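4.2 What respondents mean by "clean"

The first surprise of the February survey was how little agreement there was on the word we had built it around. We had asked 373 households in Landix when a bedsheet stops being clean, and had expected a number of days. Many gave one. Others told us that a sheet is clean until a guest is due, at which point it has been filthy for weeks. One respondent wrote "depends which side" and left the rest of the page blank, and we have coded this as a valid answer.

Earlier work on household laundry (Stergiou, ch. 6) treats washing as a response to dirt. Our diaries fit that account poorly. Of the 2962 loads recorded, a large share were started because the machine was half full and looked lonely, or because the weather was good for drying and it seemed a shame to waste it. Dirt came up mostly in the entries of people with dogs.

Folding is a different matter. Washing has a machine and drying has a line, but folding has only the person, and the person would like to sit down. Diary keepers described a middle state, neither put away nor dirty, in which cloth may live on a chair for most of its working life. We call this the chair stage. It is missing from the Kindico time-use codes, where a load passes from "drying" straight to "storage" with a confidence we find touching.
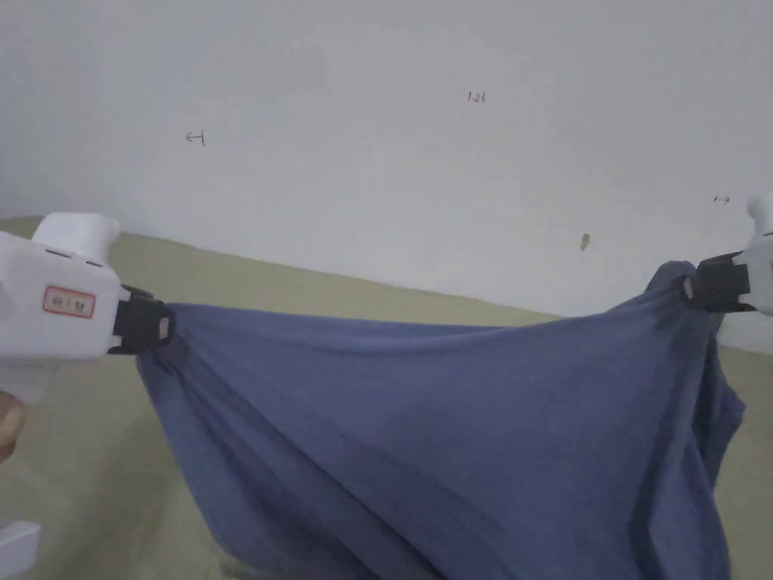 Large flat items spend the longest in the chair stage, and fitted sheets longest of all. Respondents who folded towels the same evening would leave a fitted sheet until it was needed on the bed again, thereby solving the problem. When asked about technique, most said they had once been shown the proper method, usually by a mother, and had kept none of it. The common practice is to roll the thing up and close the cupboard door quickly.

Income made little difference here. Cupboard space made a good deal. In the Mosolwood apartments, where the linen closet is shared with the water heater, sheets were folded smaller and sooner, and complaints about the heater filled more of the diaries than the laundry did. We return to the heater in Section 6.

Figure 3. Stages of a household load as reported in the diaries: worn, washed, dried, chair, stored. The arrow from chair back to worn is drawn to scale.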